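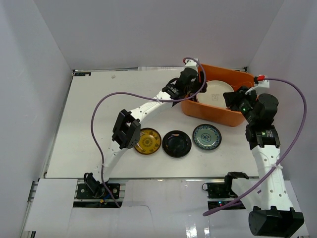
附图1 白色台面、橙色塑料箱与圆盘

服务支持 > 天然气业务系统 > 结算与调度接口 > 工单详情

标题:Marras 枢纽四月提名量与管道确认量无法自动匹配,月度结算批次未能关闭
受影响系统:Destness 结算平台(生产环境)
关联系统:Drotine 调度接口
受影响交割点:Marras 枢纽、Deltstead 储气库注采点
优先级:二级
提交人:Arnulfo Cusi(气量结算组)
处理人:Rigoberto Arboleda(应用支持组)
状态:已解决,待变更归档

一、问题描述

Arnulfo Cusi 于 08:40 提交:

结算组在执行四月月度关账时,Destness 的“提名—确认匹配”步骤以警告状态结束,后续的不平衡量计算未被触发。本批次共载入提名明细 1504 行,自动匹配成功 1072 行,其余各行全部进入异常队列。三月同一批次的异常行均在当日人工处理完毕,未影响关账。

异常行涉及 Marras 枢纽的现货采购和 Deltstead 储气库的注气两类业务。经抽查,所涉交易在前台均已确认,对手方出具的月度对账单亦与前台记录一致,故初步认为商务条款不存在争议,问题应出在确认数据的接收或匹配环节。

本组须在对手方付款通知截止前完成气量确认。如不平衡量无法计算,Marras 枢纽的兑现费用只能按暂估入账,下月再行冲回。请应用支持组优先处理。

附件:异常队列导出表、批次运行日志、对手方对账单扫描件(两份)。

二、处理记录

09:05 Rigoberto Arboleda
工单已受理。已将优先级由三级调整为二级,并通知结算组在问题查明之前不要对异常行执行“强制匹配”。强制匹配会以提名量覆盖确认量,覆盖后原确认值仅保留在审计表中,恢复须经数据库变更流程。

09:30 Rigoberto Arboleda
已核对批次运行日志。Drotine 接口的四月确认文件均已接收,文件序号连续,校验值无误,未见传输中断或重复载入。暂可排除文件缺失。

09:50 Rigoberto Arboleda
对异常队列按错误代码分组,得到两类:
——“数量不符”:169 行。提名与确认已找到对应关系,但数量差异超出容差。
——“无对应确认”:263 行。提名存在,系统未找到任何可对应的确认记录。
两类行的交割点、合同和周期分布差别较大,将分别排查。

10:10 Arnulfo Cusi
补充说明:对手方一侧认为我方气日设置可能有误。其调度人员提到,去年曾有另一家托运人因气日起始时间错位导致全月数量偏差。请一并核实。

10:35 Rigoberto Arboleda
已核实气日设置。Marras 与 Deltstead 两个交割点的气日起始时间在 Destness 与 Drotine 中一致,夏令时标志亦一致。若气日错位,差异应在相邻两个气日之间成对出现,一增一减,而异常队列中的差异均为同一方向,即确认量大于提名量。气日设置问题可以排除。

11:20 Rigoberto Arboleda
关于“数量不符”类:抽取 Marras 枢纽同一合同下连续若干气日的记录进行手工比对,发现确认量与提名量之比在同一合同内保持不变,换至另一合同则比值不同。该特征与计量单位换算错误不符,单位换算的比值不应随合同变化。该比值与各合同所适用的燃料气扣减率吻合。

初步判断:Destness 读取的是管道接收点的确认量(含燃料气),而提名明细记录的是交付点数量(已扣除燃料气),两者口径不一致。

11:45 Arnulfo Cusi
本组已按上述口径手工验算一份合同,以接收点数量扣除燃料气后与提名量一致。请说明为何三月未出现同类情况。

13:15 Rigoberto Arboleda
已查明。Drotine 于四月起启用新版确认文件格式,接收点数量与交付点数量由原来的一个数量字段拆分为两个字段。Destness 的接口映射表中,交付点数量对应的新字段尚未登记。在目标字段为空时,程序按备用规则读取接收点数量,且不产生警告。燃料气扣减率为零的合同两个数量相等,因此照常匹配成功;扣减率较低的合同,差异落在容差以内,也被计入匹配成功。

最后一点须请结算组注意:已匹配成功的 1072 行中,可能存在数量口径错误但未超容差的记录。修复后应对全月重新匹配,不应只重跑异常队列。

13:30 Arnulfo Cusi
已知悉。结算组同意对全月重新匹配。请提供重跑前后的逐行对照表,供内控留存。

13:55 Rigoberto Arboleda
关于“无对应确认”类:该类各行均属于 11 份合同,全部为 Deltstead 储气库相关合同。在 Drotine 查询界面中可以查到上述合同的确认记录,数量及气日完整。将原始文件与 Destness 主数据逐字段比对后发现,新版文件在合同编号之后附加了修订序号,以连字符分隔。主数据中登记的合同编号不含修订序号,匹配程序采用全字段精确比对,故无法对应。

未经修订的合同不带后缀,不受影响。上述合同在本储气年度开始前均签署过修订协议,因而全部带有后缀。

14:20 Rigoberto Arboleda
已联系 Drotine 接口支持窗口。对方答复:新版格式说明已在上线前发送至各托运人登记的技术联系人邮箱,修订序号为固定字段内容,不提供关闭选项。经查,我方登记的技术联系人邮箱仍为已停用的部门邮箱,通知未能送达。已提交联系人变更申请。

14:40 Arnulfo Cusi
请确认能否直接在主数据中将上述合同编号改为带修订序号的形式。结算组有权限,可当即办理。

14:50 Rigoberto Arboleda
不建议采用。合同编号同时用于发票、信用额度和管道运输费用分摊,修改主数据将使历史单据与合同脱离关联。此外,合同再次修订后序号会变动,届时问题将重复出现。建议在接口层处理,将合同编号与修订序号拆分,以编号参与匹配,以序号单独存储备查。

15:10 Arnulfo Cusi
同意接口层处理方案。撤回修改主数据的请求。

三、原因结论

本次故障由同一项上游变更引起,表现为两个相互独立的缺陷:

1. 接口映射表未登记新版确认文件中的交付点数量字段,程序以接收点数量替代,造成数量口径不一致。
2. 匹配程序未处理合同编号后附加的修订序号,造成已修订合同的确认记录无法对应。

上游变更通知因联系人信息失效而未进入我方变更评估流程,列为管理原因。

四、临时措施

在正式修复投产之前,结算组按以下要求操作:

(一)保持不平衡量计算任务处于暂停状态,不得手动触发。
(二)Marras 枢纽的兑现费用如须在修复前报出,使用 Drotine 查询界面导出的交付点数量,并在凭证摘要中注明“待系统复核”。
(三)Deltstead 的库存余额以储气库运营方日报为准。Destness 库存页面在此期间显示的余额不含未匹配的注气量,不得用于次日注气计划。
(四)任何人不得对异常队列执行强制匹配或批量删除。

五、修复与验证

16:05 Rigoberto Arboleda
修复内容已部署至测试环境:登记交付点数量字段;取消字段为空时的静默替代规则,改为将该行置入异常队列并记录“数量字段缺失”;增加合同编号拆分逻辑,拆分仅适用于连字符后为纯数字的情形。

说明:部分早期合同的编号本身含有连字符,后接字母。已用该类合同做过测试,编号未被误拆。

16:50 Rigoberto Arboleda
以四月全量数据在测试环境重跑。1504 行全部找到对应确认,无“数量不符”及“无对应确认”记录。逐行对照表已生成并附于本工单。请结算组复核。

17:25 Arnulfo Cusi
已复核对照表。原匹配成功的记录中,确有若干行的确认量在重跑后发生变化,变化幅度均在容差以内,变化方向与燃料气扣减一致。两家对手方的对账单与重跑结果核对无误。Deltstead 的月末库存余额与运营方报表一致。结算组同意投产。

18:30 Rigoberto Arboleda
紧急变更已获批准,修复已部署至生产环境。投产前已备份匹配结果表。全月重新匹配任务已启动。

18:55 Rigoberto Arboleda
生产环境重跑完成,结果与测试环境一致。不平衡量计算任务已恢复,运行正常。第四节所列临时措施即行解除。

19:10 Arnulfo Cusi
四月批次已关闭。Marras 枢纽兑现费用已按系统计算结果入账,未使用暂估。确认问题解决。

六、后续事项

1. 技术联系人变更:我方在 Drotine 的登记邮箱改为应用支持组公共邮箱,并增设结算组邮箱为抄送。申请已提交,等待对方回执。负责人:Rigoberto Arboleda。
2. 容差复核:现行容差按百分比设定,对大额合同而言,容差以内的绝对差异仍可能影响兑现费用。结算组将评估是否增设绝对数量上限。负责人:Arnulfo Cusi。
3. 静默替代规则排查:对 Destness 其余入站接口进行检查,列出字段为空时采用替代值且不产生警告的全部规则,提交变更评审会审议。负责人:Rigoberto Arboleda。
4. 修订序号的使用:序号现已单独存储,但未在任何页面显示。结算组如需在合同明细页查看,请另行提交需求工单。

七、附注

同一接口的日内提名周期文件目前仍采用旧版格式。Drotine 接口支持窗口表示该类文件亦将切换,切换时间另行通知。在收到通知之前,接口须同时支持两种格式,应用支持组不得删除旧版映射。

其他用户如在五月批次中遇到“数量字段缺失”代码,请勿自行补录数量,应保留原始行并在本工单下关联新工单,同时注明交割点、合同编号、气日及提名周期。

本工单在第六节第 1 项收到对方回执后归档。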